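Speaker notes - "House rules for two-handed picking"
Thursday session, 3 pm room. Lise Robichaud

Opening (keep it quick, they've just had coffee)

Hi everyone, I'm Lise. I look after recording practice at Skollier, and I get far too excited about rules! By the end I'd love you to go home and write your own one-pager. Ours started as a sticky note and now runs to 3 pages, with a glossary I'm quite proud of.

Say up front: these are our house rules. They sit beside your safety standards and don't replace any of them.

Why fruit? It's cheap, it comes in awkward sizes, and it bruises when you're careless. A speckled banana and a firm apple ask for very different hands, so a rule that only works for one of them isn't much of a rule.
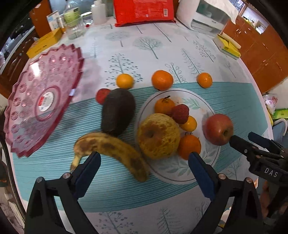
Rule one: agree on the words first

Gremov and Shabalala both sent us sessions last September. Lovely work, and we couldn't compare a thing. One team's "grasp" began at first touch, the other's began once the fruit left the table. Three hundred clips to relabel (pause for the groan).

So now we write down what approach, contact, lift, carry and release mean before anyone picks up a tool. Read the contact definition out loud, it's short: "either pad meets the object". Ask the room who'd have said both pads. Usually a good little argument here - let it run a minute.

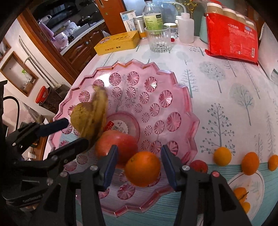

Our second rule is about the approach, and it's my favourite. Open the jaws early, get them where they need to be, then close. New people love to swoop in half open and fix it on the way down. With an orange in a bowl you want a jaw on either side of it before you commit, and the neighbours matter too, because here there's an apple right behind and a banana lying over a pear. The rule says you plan for whatever is touching or nearly touching your target. If you can't get in cleanly, back out and come again from another angle. Backing out is fine! We keep those takes and label them as retries.

Rule three: one hand leads

With two grippers working, one is named the lead before the take starts. The other may hold, steady or wait, and it gives way if the paths meet. Swap the lead between takes, never during one. Zimden's crew call it out loud, which I've happily stolen.

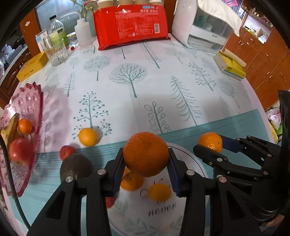

The waiting hand is where most of our arguments come from, so spend time on this bit. People want to help. They drift in, they nudge, and the label no longer matches what the hands did. We ask them to pick a waiting spot and stay there until it's their turn.

Questions I usually get

Do you throw out bad takes? Only if a definition was broken. A dropped mandarin is still a good record of a drop.

How often do the rules change? When two people read the same line differently. Change the wording, bump the version, tell everyone the same day.

If there's time, do the pairs exercise with the handout (box under the lectern, 2 sheets each). Spare copies in room 355 after the session.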